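关于我们

Daltness 是一个做机器人示范数据的小团队。我们每天的工作,说起来就一句话:让机械臂学会拆装电脑,而它要学会,就得先看很多很多遍。这些“遍”,都是我们一次一次做出来、录下来、检查过的。

我们为什么喜欢这件事

团队里好几个人以前是修电脑的,还有人做过测试夹具,有人写了多年控制程序。最早大家凑在一起,是想让机械臂帮忙处理退役的台式机。试了一阵才发现,写死的程序对付一种机箱还行,换一种就全乱了:卡扣换了位置,线束走法不同,内存插槽的方向也变了。后来我们改走学习的路子,去年 September(九月)开始正式积累示范,越做越上瘾!一台旧机箱里面的门道,真是比我们原先想的多太多。

我们收集什么

目前的主线项目叫 Perrin,内容是台式机内部的操作:取放内存条、插拔线缆、松开硬盘托架、把零件放进夹具的对应位置。每一次示范由操作员遥控机械臂完成,从伸手到收手算一条。Perrin 第一阶段的目标是 600 条合格示范,其中内存 200 条,硬盘 200 条,剩下的分给线缆和其他小零件。

合格的标准我们定得比较细。动作要连贯,夹爪不能硬蹭主板,放下零件以后要有一个清楚的松开动作。失败的示范也不扔,单独归档,写明失败在哪一步。插歪了再扶正的那种,我们尤其珍惜,模型以后总会遇到同样的麻烦,看过别人怎么补救,心里就有数了(如果它有心的话)。

我们怎么做

每条示范同时记录几路画面和机械臂的关节数据。腕部相机看得近,插槽边上的卡扣、线头的朝向都要靠它;工作台旁的固定相机看得全,机箱和夹具之间的位置关系一目了然。两边的时间要对齐,这一步由我们自己写的小工具 Flonetti 来做,它还会把丢帧的片段标红,省了我们好多眼力。

夹具基本是自己画、自己打印的。零件摆在哪一格、朝哪个方向,都会写进当天的记录表,换一批机箱就重新摆一次。开录之前,机箱的角度也会故意挪一挪,灯光有时也换一换,不让模型只记住一种摆法。新操作员来了,先在练习机上做满 18 条,再进正式录制。大多数人到后半段手就稳了,那种进步看着特别过瘾!
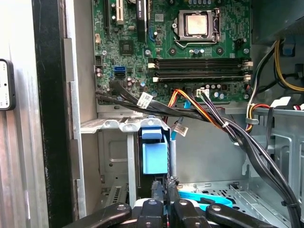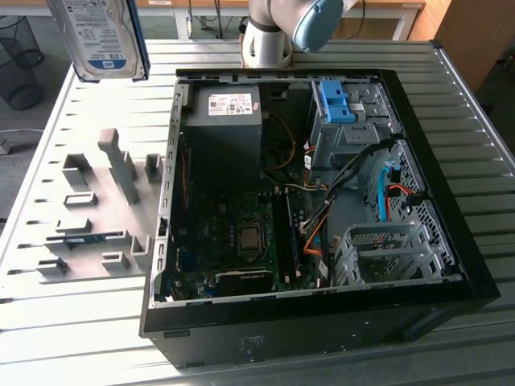
录完当天就要复看。复看的人和操作的人不是同一个,两边意见不一致时,把片段放慢,一起再看一遍。标注只用短句,比如“抓住内存条一端”“移到夹具上方”“松开”。我们试过更复杂的写法,结果每个人写得都不一样,后来统一改回了最朴素的动词。

合作与来访

Grekholm 是我们的长期合作方,负责模型训练这一头。他们每训完一版,就告诉我们哪类动作还学得吃力,我们据此调整下一批的录制计划。最近他们点名想要更多线束遮挡的情况,所以这阵子大家都在跟各种线缆打交道。

也欢迎高校实验室和做维修、回收的同行来聊。如果您手上有不再使用的台式机,机箱结构越少见我们越高兴,外壳有划痕、缺螺丝都没关系,硬盘请先自行清空数据。想来当操作员的朋友,不要求会编程,坐得住、手上细致就很好,我们会从遥控设备的基本用法教起。

来信请注明“合作”“捐赠”或“操作员”,方便我们分给对应的同事。

本页更新于 01/03/2026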